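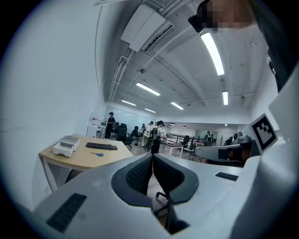
Caderno de bancada, terça, fim da tarde

Assunto: latência câmera/pose no coletor portátil, e filtro de segmentos do Turkley

Estado no início do dia: o pipeline Turkley (ingestão, sincronização, SLAM, exportação) rodava até o fim, mas a política treinada com o último lote chega atrasada ao contato. Fecha os dedos depois de ter passado do objeto. No replay offline a trajetória prevista coincide com a gravada, portanto o problema não está no treino. Suspeita: offset temporal entre imagem e pose mal estimado na exportação.

1. Offset temporal

O valor usado até agora estava fixo no arquivo de configuração, herdado da versão anterior do firmware. Refiz a estimativa por correlação cruzada entre a velocidade angular do giroscópio e a rotação derivada do fluxo óptico. Gravei 3 sequências com oscilação manual em guinada, a 60 Hz, sem abrir nem fechar as garras.

Resultado: pico de correlação deslocado em 2 quadros em relação ao valor da configuração, igual nas 3 sequências. A 60 Hz isso dá 33 ms. O sinal é o esperado: a imagem chega depois da pose que lhe atribuímos.

Corrigi no módulo de sincronização, e o valor agora é lido do cabeçalho da sessão. Se o campo não existir, a ingestão para com erro. Antes caía no valor padrão sem avisar, e foi assim que o último lote passou.

Pendente: repetir com oscilação em arfagem. O pico em guinada é limpo, mas o acelerômetro tem um atraso de filtro próprio que ainda não medi.

2. Máscara do corpo da ferramenta

O extrator de características continua pondo pontos nas partes rígidas que aparecem em todas as imagens: a carcaça branca, as grades de ventilação pretas, a malha das almofadas, o braço lateral com o marcador. São pontos estáveis no plano da imagem e puxam a solução para movimento nulo, sobretudo quando o fundo tem pouca textura. Parede branca lisa é o pior caso.

A máscara antiga era um retângulo na parte inferior. Não cobria o braço vertical à direita nem o marcador no alto dele, e o padrão preto e branco do marcador tem cantos fortes que o detector adora. Desenhei um polígono novo, fechado, com margem de 16 pixels para fora do contorno. O vão em V entre as garras fica fora da máscara, porque ali há fundo útil (piso, pés de cadeira) e é a região que mais interessa na aproximação.

Atenção: a máscara vale para o rastreamento visual. A detecção do marcador roda sobre a imagem original, sem máscara. Hoje troquei a ordem das etapas por engano e perdi uma hora procurando um erro de dicionário que não existia.

3. Luminárias e teto

Com a ferramenta inclinada para cima, boa parte da imagem é teto: luminárias fluorescentes acesas, tubulação, conduítes. A tubulação ajuda, tem bordas longas e fica parada. As luminárias atrapalham por dois motivos. A exposição automática baixa e escurece a área de trabalho, e as extremidades das lâmpadas geram correspondências trocadas, já que uma é igual à outra. O relocalizador chegou a colar dois trechos do escritório um no outro na sessão de teste.

Medida provisória: descartar pontos em regiões saturadas, com dilatação pequena. Medida melhor, ainda por fazer: exposição travada no início da sessão. O driver do Kütt aceita o parâmetro, mas volta ao automático depois de uma reconexão USB. Abrir tíquete.

4. Filtro de segmentos

Os segmentos de transporte, em que o operador só carrega a ferramenta de um lado para outro, continuavam entrando como demonstração. Critério novo: o segmento só é exportado se houver variação de abertura das garras acima do limiar dentro da janela. Caso contrário vai para uma pasta à parte, que uso para mapeamento e não para treino.

Pessoas no fundo: rostos são pixelados antes do armazenamento, e isso fica como está. Para o SLAM, gente andando é ponto dinâmico, e o RANSAC resolve enquanto ocupar pouca área. Quando alguém está perto, junto à borda, a roupa e os blocos da pixelização podem gerar pontos ruins. Acrescentei a caixa da pessoa detectada à máscara dinâmica. Custo de processamento aceitável, sem medição formal ainda.

5. Efeito no mapa

Reprocessei a sessão de teste com os itens 1, 2 e 4. O rastreamento não se perde mais na passagem rente à parede, e a junção falsa entre os dois trechos sumiu. Não sei ainda quanto disso vem da máscara e quanto do descarte de pontos saturados, porque liguei os dois na mesma execução. Repetir separado.

A exportação para o formato Skerkau passou no validador. Falta reexportar o lote que está no servidor de Brerkville, que ainda tem o offset antigo. Não treinar nada com ele até lá.

Para amanhã
- arfagem, mesmas condições
- execução com máscara nova e sem descarte de saturados, depois o inverso
- teste de unidade para a ordem máscara/marcador
- tíquete da exposição
- apagar o valor padrão do offset também no script de visualização, que tem cópia própria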